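Notebook, teleop bench, Clurnusdale
May, started 9:40

Shoe rack task, second batch. Target for the Livley set is 333 clean demonstrations of picking up one slipper and setting it down straight next to its mate. We have 50 I would show to a stranger.

1. Gloves and calibration

Re-zeroed the gloves before the first run. The right thumb still reads a few degrees open when my own thumb is shut, so the robot believes I am permanently hitching a ride. Put an offset of 22 in the config and moved on. If you use the other pair of gloves, take it out again, and write down that you did. The last person to forget was me.

Head view lag was fine all morning. It got worse after lunch, when the El Sherbiny people started their upload. Stop recording when that happens. Laggy runs look all right in playback and then teach the policy to hesitate, and it hesitates enough on its own.

2. Approach

What works for me on the top shelf: bring the right hand in from the side with the fingers up and the hand open, stop beside the shelf, wait a beat, then turn the wrist over and go for the strap. Coming straight in from the front, I knock the toe every time. The wait matters to the labeling script, which wants a still moment to split the episode on. It matters to me too, as I use it to remember which hand I'm driving.

Left hand stays up and out of the way. Don't rest it. A parked left hand drifts down slowly over a session, and then you have 780 frames of it creeping toward the bottom shelf like a cat near a dinner table.

Gray ones are easy on the top shelf. The cream ones are a pain against the light wood, at least in the headset, and the one on the far right goes behind my own fingers as soon as I reach in. I've been grabbing that one mostly from memory - fine for me, less fine for a network that has none.
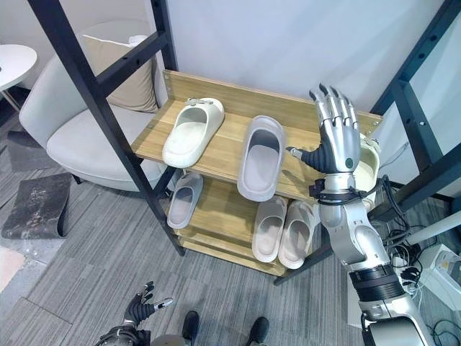

3. Middle shelf

Much harder. The board above eats the room I need to turn the wrist, so the top shelf approach is no use. Tried going in flat with the palm down and hooking the strap with two fingers. Got the slipper out, dropped it on the carpet, picked it up, put it back facing the wrong way. Kept the file under "recovery", which makes it sound planned.

The cream pair is worth practicing on first. They sit side by side with the toes out, so you can see where the fingers are going.

4. To do

- Ask Plolitness whether the thumb sensor can be swapped without sending the whole glove back
- Agree on what "straight" means before anyone labels another run
- Try the middle shelf kneeling, to see if my arm angles come out any better
- New batteries for the foot pedal. It quit at 4:15 and I kept stomping on it until 4:30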